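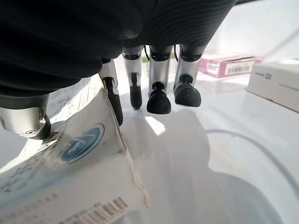

Caixa de cartão branco sobre a mesa, vista de muito perto.

Elogio da caixa branca

Há quem colecione selos. Fiachra Cullinane coleciona caixas de cartão, e de preferência brancas! Tem 83 em casa, quase todas arrumadas umas dentro das outras, e fala delas com um entusiasmo que se pega depressa (eu saí de lá com duas debaixo do braço e já lhes dei uso).

A paixão começou na Pondau, uma oficina de embalagem onde trabalhou 20 anos a vincar, dobrar e colar. Foi ali que aprendeu a olhar para as arestas. Uma boa dobra, explica-me, sente-se com a ponta do dedo antes de se ver: o vinco corre direito, o canto fecha sem folga e a tampa desce devagar, empurrada pelo ar que vai saindo. Experimentei com uma caixa de sapatos e passei ali uns bons minutos a abrir e a fechar.

E porquê o branco? Porque aceita tudo, diz ele. Uma etiqueta escrita a lápis, um cordel, uma fita de Natal que sobrou. Na estante do corredor, as caixas guardam botões, cartas, sementes para o ano seguinte e os moldes de costura da mãe, cada uma com a palavra na face curta, sempre à mesma altura.

Para quem quiser começar, o conselho é simples: esvaziar uma gaveta sobre a mesa, juntar o que é parecido e só depois procurar a caixa. Fiachra faz isso todos os meses de julho, com a janela aberta e o rádio ligado, e garante que é a melhor tarde do verão. Este ano vai atacar a gaveta das pilhas e dos cabos, que adia há muito tempo.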